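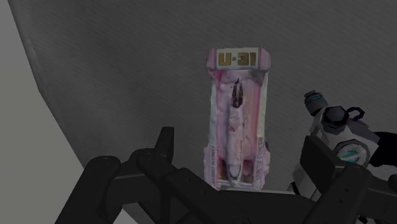 Pale pink carton, standing, dark grey surface

Pollesberg Print & Packaging Board > Inks and stock > Pale pink drifts on uncoated board

lenell_71
Running a tall carton in pale pink on uncoated white board. Proof is fine, production sheets dry yellower. Same ink batch, same press. Density readings match. Where should I look first?

Oddur Lykkegaard
Board shade. Uncoated whites vary between deliveries far more than the mills admit. Measure the bare sheet from both lots before touching the ink.

grimsdottir_b
Disagree. With a tint that light I would check the dot gain. Density on the solid tells you very little about a 10 per cent tint.

Oddur Lykkegaard
Dot gain makes it darker. He said yellower.

grimsdottir_b
Darker and yellower if the yellow plate gains more than the magenta. We had this in October on a Pundix job and the board was blameless.
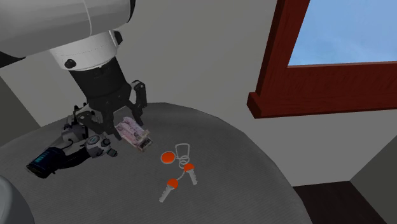 Wad of notes, pale pink and lavender with darker printing

plate_room
Security printers largely avoid the problem by using spot inks for their pale backgrounds. No tint, no gain. If the run justifies it, mix a pink and print it solid.

lenell_71
Run is 144 sheets per lot, 7 lots. A spot mix is hard to justify. Bare board measured this morning: the new delivery is yellower on the b axis by 2.

Oddur Lykkegaard
There you are, then.

grimsdottir_b
That accounts for part of it. Print the yellow plate alone on both boards and compare the tints. I still expect gain.

lenell_71
Will do that on the next lot and post the readings.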